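Virnum Open Day

The Virnum Open Day is a yearly public demonstration of robot handling, held at the Hlongwane workshop building on a Thursday in December. Started by Lerato Mofokeng, who still runs the main demonstration. Best known for the block table, in which a robot arm sorts and stacks wooden toy blocks in front of visitors. Not to be confused with the Virnum trade evening, which is invitation only and has no live robots.

Contents
Background
Format of the day
The block table
Software
Visitor sessions
Reception
See also

Background

Virnum began as a repair shop for packing machinery. Moved into small robot arms later, mostly for firms that pack mixed goods in short runs. The open day grew out of customer visits. People kept asking to bring their kids, their parents, a neighbor. Mofokeng set aside one afternoon for all of them together and put a sign on the door.

First edition was a single table and a row of folding chairs. No program, no sign-up. The arm picked up blocks and put them down again until closing time. Later editions added a second room, printed programs and a talk. The event moved to the Hlongwane building when the old shop got too cramped, and has stayed there. The Hlongwane name comes from the former owner of the building, a furniture maker, and has nothing to do with the robots.

Format of the day

Doors open at 3 in the afternoon. Four sessions, same content each time, with a break between the second and third so the arms can be checked over. Last session ends at 6, or when people leave.

Each session has a short welcome, the block table, then open questions. Visitors stand behind a painted line while an arm is moving. The stop button is shown to everybody at the start and one visitor gets to press it, usually a child. Mofokeng then restarts the arm and the session carries on from there.

The upstairs room is for the talk, given by Mbali Naidoo, head of training at Virnum. Subject changes from year to year. Past ones include how grip force is set, why soft objects are harder than hard ones, and a long one on cables that ran over and was cut the next year. Slides are not published but Naidoo hands out a one page summary, printed both sides.

The block table

The main attraction. Old wooden toy blocks are used, some plain and some printed with animals of the Chinese zodiac, on a white tabletop. The arm carries a two-finger gripper with narrow pointed tips. A camera near the gripper sends its view to a large screen, so people at the back can follow the fingers closing in on a block.
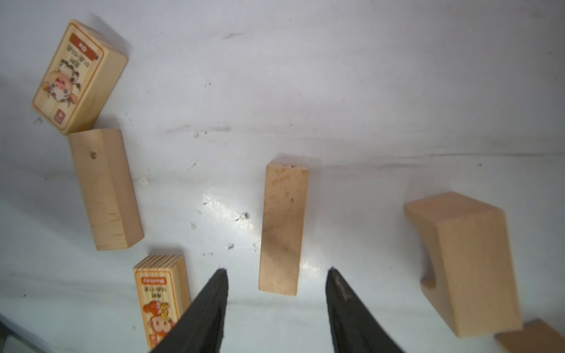

Tasks get harder as the session goes on. Plain blocks first, one at a time, from the table to a tray. Then standing blocks, which tip over if a finger brushes them on the way in. Arch blocks come last before the free round. The curve gives the fingers less flat wood to hold, so the arm has to choose its side, and a bad choice means the block swings or drops. Drops are left in. Mofokeng is against editing the task list to hide them and has said so at every edition.

The free round is run on requests. Visitors call out an animal and the arm has to find that block among the rest. Blocks lie whichever way they fell, so the print may be sideways or upside down to the camera. Three tries per request. After that a visitor picks the block up by hand and gets a round of applause, which by most accounts is the loudest part of the afternoon.

The blocks are not replaced between editions. Stains, dents and worn corners are considered part of the test, as the shapes and colors drift away from what a clean set would look like. The tabletop is wiped down but not resurfaced.

Software

The arm is driven by Jindis, a control program written in house. Jindis takes the camera view, proposes a grip, and shows it on the screen as a pair of short lines before the arm moves. Visitors can therefore see what the robot is about to try and groan in advance. Early versions did not show the lines. They were added after complaints that the arm seemed to be just waiting around.

A second program, Flitetti, keeps a log of each attempt and plays it back at the end of the session at high speed. Flitetti was made for training staff and was only shown in public when the talk was cancelled one year and there was a gap to fill. It has been kept in the program since. Known problem: the playback sometimes begins before the lights have been turned down, and has to be started agian.

Visitor sessions

Visitors over twelve may guide the gripper themselves with a hand controller, at low speed, with a member of staff holding the stop button. The usual task is to lift one plain block and set it upright. Most people come in too steep and press into the tabletop, the arm then backs off by itself and waits. Naidoo uses these sessions as an opening example in her staff courses, on the grounds that new operators make the same mistake.

Younger children get a paper version upstairs, with two rulers for fingers and a box of loose blocks. It was meant as a filler and now has its own line.

Reception

Attendance is by sign-up since the move, and sessions fill early. Local schools send groups to the first session. Regular visitors have praised the slow pace and the fact that failures are shown. The most common complaint is the standing, followed by the sound in the upstairs room, wich has a low ceiling and a loud fan. Chairs were brought back for the most recent edition, along one wall only.

A traveling version of the block table has been discussed but not built. The current table is bolted to the floor.

See also

Jindis (software)
Flitetti
Hlongwane building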